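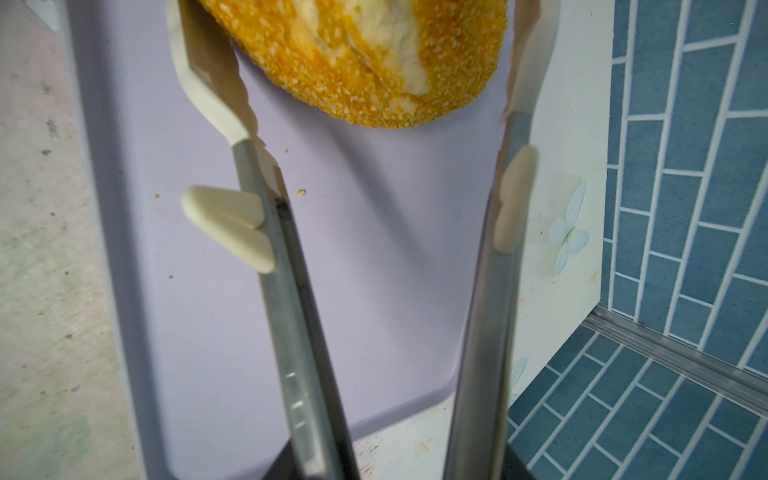 Figure 2. Kitchen tongs with a cream-colored plastic thumb pad on each metal arm.

Print this article | E-mail this article

4.2 What readers do when the ending leaks

So I should say up front that I'm a comics reader first and a researcher second, and I went into this part of the study fairly sure I knew the answer. I figured people who had the last issue of Pluvidum spoiled for them would just skip buying it. I was wrong, and I'm still a little embarrassed by how wrong!

We recruited 98 regular customers through Wedden, the shop where I've had a pull list since college (see Section 3 for how we handled that). Everyone had read the series up to the finale. Half of them saw two leaked pages in April, the ones where Ojo tells her crew she has been writing the letters herself, and the other half went in cold. Then we asked everybody to keep a reading diary and send it back once they were done.

The spoiled group bought the issue anyway. What changed was how they read it. They slowed down on the quiet pages, they went back to old issues hunting for hints (one person reread the entire Clelmont arc in a single night), and they wrote a lot more about the art than the plot. The unspoiled readers mostly wrote about the reveal, and some of their diaries stop right there, a page or two of all caps and then nothing.

We also collected 777 posts from the shop's message board for the same stretch. I coded them by hand, which took me most of a month, and the pattern is messier. People on the board complain about spoilers constantly, then ask for more of them in the next post. I don't have a good explanation for that. My best guess is that complaining is part of the fun, but our coding scheme wasn't built to catch it and I'd want a new one before I said so in print anywhere else.

We use cookies to remember your reading preferences. Accept | Manage settings

Reader comments (3)

inkstained: I was in the spoiled group and yep, straight back to the old issues.

longbox_dad, 5/31/26: Would love to see this done with a series people don't already like.

marginalia: Is the coding sheet going to be posted?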